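The Ferry to Pundgate

Radosław Kołodziej came to the pier at Ravamov in April with one suitcase and a letter that he did not want to deliver himself. The woman at the window told him that the ferry to Pundgate would leave in 50 minutes. She said it kindly, as if fifty minutes was a gift.

He sat on the bench beside an old man who was peeling an orange. The man had a flat cap and very clean shoes.

"You are going to the island for work?" the man asked.

"For my uncle. He is selling his house. I must bring him a paper from my mother, and he will be angry."

"Then you should eat before," said the man, and gave him half of the orange. His name was Ka-ming Shek, and he had lived in Pundgate since he was a boy.

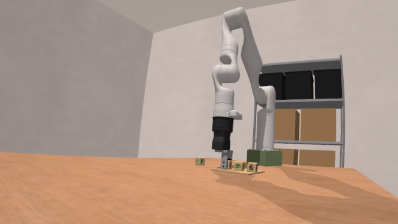 They ate slowly. The wind was coming from the sea and it carried the smell of diesel and salt. Radosław took the letter from his coat and looked at his mother's handwriting. She and her brother had not spoken for 2 years, all because of a piano which neither of them could play.

"Is it the house with the blue gate?" asked Ka-ming Shek.

"Yes. How do you know?"

"In the evening I hear from there a piano. Very bad, the same song, always he stops in the same place."

Radosław did not answer. He knew which song it was, and he knew the place. His mother also stopped there when she sang it in the kitchen.

The ferry came out of the fog with its lamps on. He put the letter back into his coat, on the inside, where the rain could not reach it, and he helped the old man to stand up.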